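Personal Finance > Borrowing & Debt > Student loans and refinancing

Anyone moved their study loan to Litik?

ultdale_renter
Got a letter from Litik offering to roll my two private study loans into one. The rate on the front page is lower than what I pay Mamo now, and they say I'd get a decision in 30 minutes. I finished my course in April and I'm working full time. Has anybody here gone through with it, or is it the usual "from" rate that no human being has ever been given?

pay_it_down
It's the usual "from" rate. I applied last year and was quoted well above it, with a clean file and a steady job. When I asked what I'd need to get the advertised one, the chat person sent me a link to the page I'd just come from.

grumblebun
Did they do a hard check on your credit before giving you the quote? That's the bit that bothers me. Skumine let me see a number first with a soft check, and I could walk away.

pay_it_down
Soft check for the estimate, hard check for the real offer. The two didn't match, and the real one was the higher of the two.

coldporridge
I'll go against the grain a bit. I refinanced with Litik and my payments dropped. No horror story. The form was short, and I had an answer before I'd finished my tea.

grumblebun
Payments dropped because the rate dropped, or because they stretched the term?

coldporridge
Bit of both, I suppose. It went from a five-year loan to eight.

grumblebun
So you'll probably pay more in total. I'm not having a go at you - I'd just like to see one of these companies print the total next to the monthly payment, in the same size type. "Average customer saves" tells me very little if I don't know which customers they left out of the average. 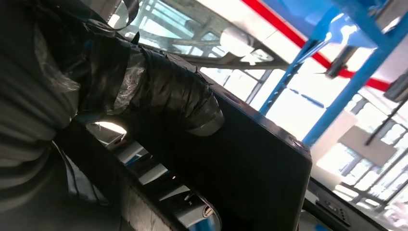 Same goes for the fee. Mine was called an "establishment contribution" and it was added to the balance, so I'd have been paying interest on it for the whole term. Ask for that in writing, and ask what happens if you pay the thing off early.

coldporridge
Fair enough on the total, but a lower payment was what I needed. I had rent going up and couldn't cover both. It's not always a mistake to take longer.

thirdcolumn
Agree with coldporridge there. People on this board act like everyone has spare cash lying about. That said, check what you lose by leaving Mamo. My contract lets me skip 2 payments a year if I'm out of work. Litik's has a "hardship process", and I've read that paragraph several times and still can't find a promise in it.

old_ledger_ultdale
My credit union has been lending in Ultdale since 1898 and has no app worth speaking of. Their rate was a shade higher than Litik's and the fee was $45. I went in on a Wednesday, sat down with a loans officer and left with the total on one sheet of paper. I'm not saying they're saints, they tried to sell me insurance on the way out.

ultdale_renter
Thanks all. I did the estimate last night. It's lower than Mamo, though not by as much as the letter says, and the calculator starts on ten years unless you change it. Once I set it to match what I've got left, the saving mostly went to the fee.

pay_it_down
There you go. Did you keep a copy of the estimate?

ultdale_renter
Yes, saved it. I'll ring the credit union before I let anyone do a hard check.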